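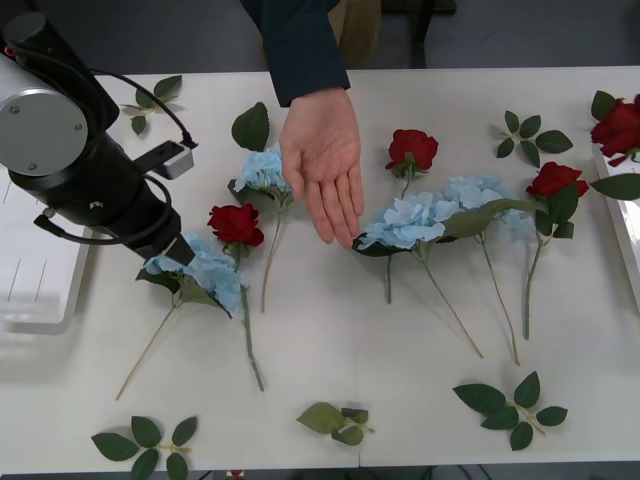
Gronico is seeking adult participants for a review of hand safety at its flower-handling station in Woltville. The review follows a fault recorded in August, when the station's robot arm resumed motion while a participant's hand was still over the table. The gripper closed on a stem a short distance from the hand. The participant was not injured. All sessions with people at the table were suspended the same day, and the sessions described in this call are the first to be scheduled under the revised procedure.

Applications must be received by Oct 26, 2021.

## Background

The Flalero project studies how a person and a robot arm can sort artificial flowers together at a shared table. The participant points to a flower or holds out an open hand, and the arm picks up the flower and delivers it. Control software for the station, known internally as Han, decides when the arm may move and when it must wait.

In the August session, Han was set to hold the arm still whenever a hand was detected over the table. The participant kept an open palm in place above the flowers for longer than the software expected. The hand was reclassified as part of the background, the hold was released, and the arm continued toward its next stem. The operator pressed the stop button, and the arm stopped as designed.

The internal review found two causes. The first was the timing rule described above, which has been removed. The arm now stays on hold until the operator releases it by hand. The second was that the operator's attention was on the wrist camera display at the moment of release. A second staff member now watches the table at all times and has a separate stop button.

A related problem was found when earlier recordings were checked. The gripper had several times chosen the wrong stem when flowers lay close together, and then made a correcting movement that participants did not expect. It was a sideways movement, made low over the table, and it was not covered by the written instructions given to participants. Stem selection has been adjusted, but it has not yet been tested with people present. Participants should assume that the arm may still choose the wrong stem.

The wrist camera view below has a hydrangea stem ending just above the stem of a rose, with a narrow strip of tabletop between the two. Layouts of this type will be used throughout the review. 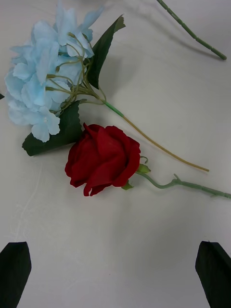

## What participants will do

Each participant will attend two sessions on separate days. Sessions take place at the Gronico building in Woltville and cannot be attended remotely.

1. Read the fault report and the current safety instructions, and ask any questions. A copy of both documents may be taken home.
2. Practice using the stop button before any flowers are handled. The arm will be moving at reduced speed.
3. Take part in sorting rounds with artificial roses and hydrangeas. Staff will say when to reach over the table and when to withdraw.
4. Report any movement that was unexpected, too fast, or too close. Reports may be spoken or written.

In the second session, staff will place the arm on hold at times that are not announced in advance. Participants will be asked whether they could tell that the arm was on hold and what made them think so. There are no right or wrong responses, and individual results will not be scored.

## Who may apply

Applicants must be 18 or older, able to read the safety instructions in English, and able to stand or sit at a table for the length of a session. No experience with robots is needed. Left-handed applicants are encouraged to apply, as few took part in the earlier sessions.

The following persons may not take part:

- current employees of Gronico and members of their households
- anyone with an injury to the hand or wrist that limits movement
- anyone who was present at the station during the August fault

Applicants with an implanted medical device should state this on the application form so that it can be discussed before a session is offered.

## Safety conditions

Sleeves must be close-fitting. Rings, bracelets, and watches must be removed, and long hair must be tied back. Gloves are not permitted. Participants may stop a session at any time, without giving a reason, by pressing the button or by saying "stop."

The revised procedure has been run over 100 times with staff at the table and no unplanned release of the hold. This result does not remove all risk. Pinching or bumping of the fingers remains possible, and the consent form describes these risks in full. If the arm moves during a hold, the session will end and all further sessions will be suspended until the cause is known.

## Payment and records

Participants receive $50 for each session attended. Payment is made in full if a session is stopped early for any reason, including at the participant's own request.

Sessions are recorded by a fixed camera and by the camera at the wrist of the arm. Recordings are kept for 3 years and are used only for the safety review and for work on the Flalero project. Participants may ask to have their recordings deleted before the review is published.

## How to apply

Application forms are available at the Gronico front desk in Woltville and will be mailed on request. Please mark the envelope "Flalero Safety Review" and list the times of day at which you are available. Applicants will be notified in writing whether or not a place can be offered.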